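## The Calendar Method

Couples' counsellors in Skonness have started telling people to book sex in advance, like a boiler service. We tried it for 14 weeks. The first entry went into the shared calendar as "meeting", and my partner, seeing it at work in Zokthorpe, declined it.

After that we got better at the admin. We settled on Thursdays, until Thursdays became bin night, and there is little romance in a man listening for the recycling lorry. We moved to Sunday afternoons and discovered that everyone we have ever met rings on Sunday afternoons.

By January we had a rule: phones out of the bedroom, no talk of the mortgage, 10 minutes' grace for lateness.
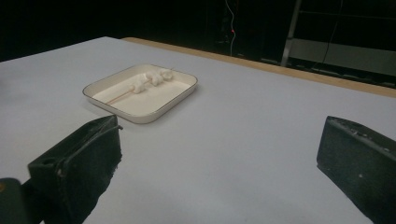
*A white tray with a dark line around its rim.*

The odd part is how much I came to like the waiting. You shave. You change the sheets. You get a rather silly text on the 431 bus from Skindthorpe and have to look out of the window for several stops.

We still book. It goes in as "dentist" now, and he's never once cancelled.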